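Software Engineer, Bimanual Manipulation (Planning and Control)

Akham – Garment Handling Group
Posting reference: 629
Posted 19/05/2018
Location: Dalgleish site, on-site
Positions: 2
Type: full-time, permanent

Akham develops software for two-arm handling of clothing: picking a garment out of a pile, finding an edge, straightening it, and putting it on or taking it off a hanger. The group writes its own perception, planning and control code and runs it on its own cells. Both positions sit between the planner and the low-level controllers.

The existing stack is called Preder. It is mostly C++, with Python for task scripts, calibration and log analysis. Preder takes a segmented point cloud, proposes grasp points on the cloth, checks them for reach and arm-to-arm collision, and hands a pair of timed trajectories to the controllers. Its weak points are known. The planner treats the garment as a static obstacle once it has been grasped, replanning is slow when one arm is holding and the other is moving, and the grasp check does not account for nearby thin objects such as hanger wire. 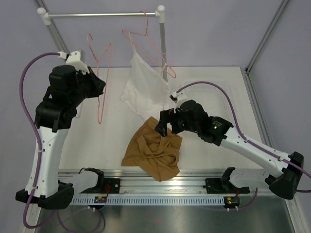 The first year of work will concentrate on those three problems. The person hired for position A will own the two-arm planner: shared-workspace scheduling, replanning under a held grasp, and a cloth model simple enough to be queried inside the planning loop. The person hired for position B will own the controllers and the interface above them: trajectory tracking, gripper force limits, contact detection, and fault handling when one arm stops and the other has to let go or hold still.

Both positions share responsibility for Kurkix, the regression tool. Kurkix replays recorded trials against a new build and reports where the planned motion or the chosen grasp differs from the accepted one. The current set holds 1,185 trials. Replay is deterministic for the planner but not for the segmentation step – fixing this is an early task, and it will be split between the two hires.

Required for both positions:

Degree in computer science, robotics, electrical engineering or a related field, or equivalent work experience
Good working C++ and enough Python to maintain other people's scripts
Experience running code on a physical arm, including finding faults from logs
Rigid-body kinematics and coordinate transforms without needing to look up the basics
Version control, code review and written design notes

Required for position A: 5 years of work in motion planning, sampling-based or optimization-based. Time spent on a doctorate in the subject counts.

Required for position B: real-time control on Linux, and experience with at least one fieldbus or serial actuator protocol.

Useful but not required: deformable object modeling, depth camera calibration, multi-arm calibration, simulation of contact.

Engineers in this group spend part of each week at the cells. There is no separate operator team, and whoever merges a controller change runs the first trials with it.

To apply, send a resume and a code sample to the recruiting office at Akham, quoting the posting reference and the position letter. The sample may be an excerpt, but it should be code you wrote and can discuss. Applicants for both positions should say which one they prefer.

The interview consists of a phone call, a review of the code sample, and a day on site that includes a debugging exercise using recorded logs. Interviews will be held in July. Travel costs for the site visit are paid by Akham.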